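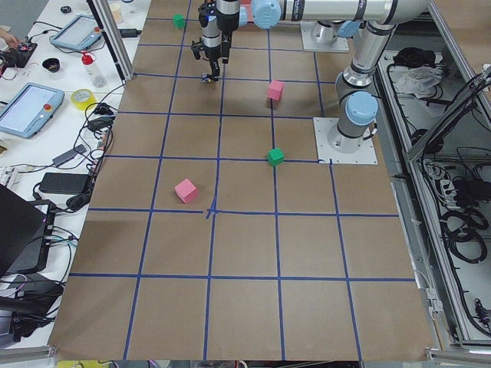
Work Table and Sorting Area Check: Zolmont, back workroom
Walked through by: Shih-chieh Liao
Date: August 8, 2019

Hi all! I did the table check before lunch and wrote my comments straight onto the list as I went, so forgive the rambling. Anything marked OK is fine for another month. FIX means please do it this week. WATCH means I'm not worried yet but I'd like you to keep an eye on it (and tell me if it gets worse!).

SURFACE

1. Paper covering flat, no tears or bubbles: OK
I ran my palm over the whole thing, both directions. The brown kraft is holding up way better than the white stuff we had in the spring, which curled up if you so much as breathed on it. Please keep drinks on the side counter. I know you know.

2. Paper fastened at all edges: FIX
The corner closest to the supply shelves lifts when you brush past it. I caught my sleeve on it twice. A strip along the underside would do it, and please press it down hard with something flat, thumbs don't cut it.

3. Spare paper on hand: OK
There's a full roll behind the door and a skinny leftover one on top of the cabinet. Let's finish the skinny one first.

TAPE GRID

4. Lines stuck down along their full length: OK
I went along every strip with a fingernail and nothing wanted to come up. Whoever put this down took their time, thank you!

5. Crossings neat: WATCH
One crossing near the middle has short bits of blue tape layered over each other where the lines meet. It's a bit of a patch job. I don't mind how it looks, but layers make a little bump, and a cube set down on a bump sits crooked. If you end up redoing it, peel all the bits off and lay two clean strips, don't add a third layer on top of what's there.

6. Squares readable from the near side: OK
The dark blue shows up really well on the brown. I had my doubts when we picked the color (I was voting for yellow) and I take it all back.

7. Tape stock: WATCH
One roll plus the end of another. I've put it on the Brovovano order with the labels, and they usually want 10 days, so go easy until then.

CUBES

8. Colors easy to tell apart: OK
Pink and green, no trouble at all, even with the blinds half down. If somebody new comes in who has a hard time with those two, tell me and we'll swap one set for another color. It's no bother.

9. Foam in good shape: OK
I squeezed every one I could find, including the box on the shelf. Two in the box have nibbled-looking corners, and I moved those into the spares bag. They're fine for practice.

10. Cubes placed inside squares, off the lines: WATCH
Okay, this is my pet peeve, so bear with me. There was a green one sitting right on a crossing when I looked, and if it's on a crossing it's in four squares at once and then who's to say which one it belongs to? If you meant to put it on the line, great, put a note on the sheet. If you didn't, scoot it over.

11. Cubes counted back into the box at the end of the day: FIX
The tally sheet says 38 and the box plus the table gave me fewer. I looked under the cabinet, behind the radiator and in the trash (yuck). They roll better than you'd think for something square. Please have a look in your pockets and your lunch bags, and no, I'm not kidding, that's where the last batch turned up.

BIN

12. Bin empty before a new round starts: OK
Looked right in, nothing at the bottom. Makes life so much easier for whoever starts next.

13. Bin clean, no cracks or sharp edges: OK
I felt along the rim and it's smooth. Give it a wipe with a damp cloth when you do the shelves, and let it dry all the way before it goes back on the paper. Damp plastic leaves a ring on kraft and the ring never goes away.

14. Bin position agreed on and written down: FIX
We've talked about this one before! Right now it goes wherever feels right, and today that was the middle, across one of the lines. I like the middle. You can reach it from everywhere. But I'd like it inside its own square or else always over the same line, so the notes from one day match the notes from the next. My suggestion is to write the row on the sheet every time until we settle on something.
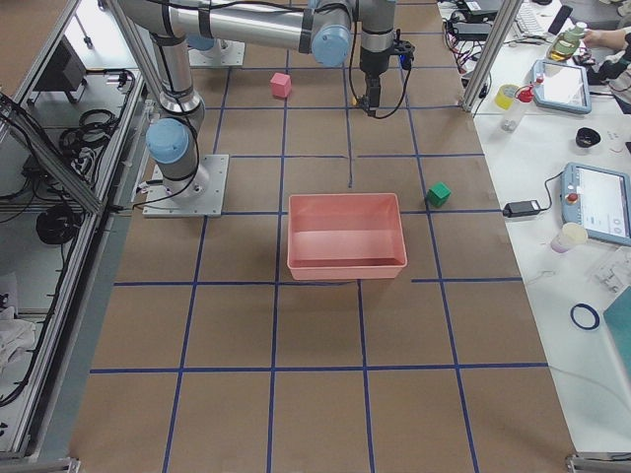
Sin wrote back on the draft that the middle is fine by her, but the bin is wider than she'd like for a single square and will always end up touching tape somewhere, so could we pick the line and be done with it? Fair point. Let's pick the line. I'll measure both the bin and the squares before the next check and put the answer on the wall by the light switch.

ROOM

15. Walkway clear on all sides: FIX
The stack of flattened boxes by the window has grown again. I moved it once and it was back after lunch. Recycling goes out the side door, please, and the key is on its hook.

16. Lights working: OK
All on, no flicker. One tube hums a little if you stand under it, so I've put in a note with Saria, who handled the last one.

17. Floor dry and swept: OK
Lovely. There were bits of blue tape backing under the stool and I picked those up myself.

18. First aid box stocked: WATCH
We're down to 12 bandages, and most of them are the tiny kind. I'll bring a pack of the bigger ones.

That's the lot. Initial the sheet once you've done your FIX items, and leave the pen on its string this time, please. Next walk-through is at the end of August.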